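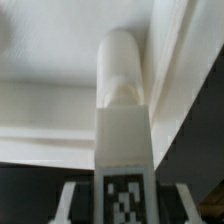 What do guests at a small holiday cottage look for first when they read a listing? In our interviews it was the sleeping arrangements, meaning how many beds there are, which rooms they are in, and who would have to share.

4. Findings from the Clindska cottages

We spoke with 25 households who had booked a stay through Ukell, a small agency that lets self-catering cottages in and near the village of Clindska. Saqib Janjua carried out most of the interviews by phone, usually in the early evening once the children had been fed, and we are very grateful to the families who let him run well past the time he had promised. Many of them had kept a shortlist, and several were kind enough to read theirs out to us – crossings-out, question marks and all.

Location came up in nearly every call, though people meant quite different things by it. For some it was the walk to the beach, and for others it was a shop within 10 minutes by car, or simply a road quiet enough to sleep beside. Listings that gave a distance to the nearest town were trusted more than those that only used words like "handy" or "rural." 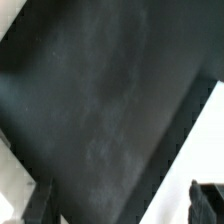

Figure 2. Surface of a dark gray, fabric-like material, with paler marks.

4.1 Price and the length of stay

The weekly price mattered less than we had expected when we began this work in April. One couple had happily paid 399 pounds for a short break at Hamerex, the smallest of the cottages, and told us they would have paid it again for a later checkout. What bothered people far more was an extra charge that showed up near the end of booking, for linen or for a dog, and 2 households gave up on a cottage they had liked very much when this happened to them.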